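3. Field study of a cashback browser tool

3.1 Setting and participants

The study was carried out with the users of Oltance, a browser add-on that shows a small banner when the shopper opens the page of a partner store. If the shopper activates the banner before paying, a part of the price is returned to an account and can be withdrawn later. Participants were recruited through a notice in the add-on and gave their consent before any purchase record was used. They received no payment for taking part, so their cashback was the same as that of other members. 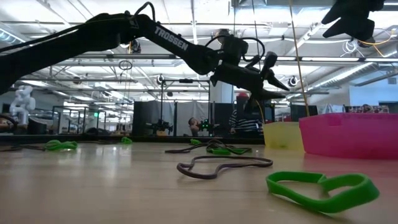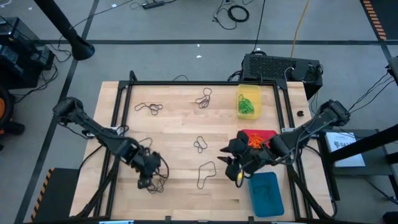
Figure 3. Two views from one place: black robot arms with grippers at a light wooden work surface.

3.2 Procedure

Each participant was placed in one of three groups. The first group saw the usual banner, with the cashback given as a percentage of the price. The second group saw the same offer as an amount in dollars, calculated from the contents of the cart. The third group saw the percentage together with a short reminder that cashback is paid only after the return period has ended. The colour and position of the banner did not differ between groups.

We recorded whether the banner was activated, whether a purchase followed in the same visit, and whether the order was later returned. Purchases from two partner stores, Tenico and Witier, were analysed separately, as these stores already run their own points programs and their customers may be used to such offers. Orders of gift cards were left out, because most partners give no cashback on them.

At the end of the period the participants were asked to fill in a short survey. It asked how much they believed they had earned, how they decided where to buy, and whether they had bought something they did not plan to buy. Open answers were coded by Fumiko Amano and, independently, by Sadao Sasaki. Where the two coders disagreed, the answer was discussed until one code could be agreed on.

3.3 Activation and spending

The dollar amount led to more activations than the percentage, and this difference was clearest for small carts. We had expected the opposite, as a small cart gives a small amount, which may look hardly worth the click. Some survey answers suggest an explanation. Several participants wrote that they do not like to do the calculation themselves, and that a percentage "could mean anything" until the order is complete.

The reminder about the return period lowered activation only a little. It had a stronger connection with what people believed about their earnings. Participants in the third group gave estimates closer to their real balance, while those in the other groups often counted cashback that was still pending - and in a few cases cashback from orders they had sent back.

Spending per order did not differ in a clear way between the groups. At Witier the orders in the dollar group were somewhat larger, but this result depends on a small number of households buying furniture, and we do not put much weight on it.

3.4 Comparison of stores before purchase

A common argument for cashback is that it rewards the careful shopper. Our records support this only in part. Participants who compared prices at three or more stores before buying were also the ones who activated the banner most regularly. Yet a second group, smaller but easy to recognise, went directly to the store with the highest cashback rate and did not open any other store page. For this group the final price, after cashback, was often higher than the lowest price offered by another partner on the same day.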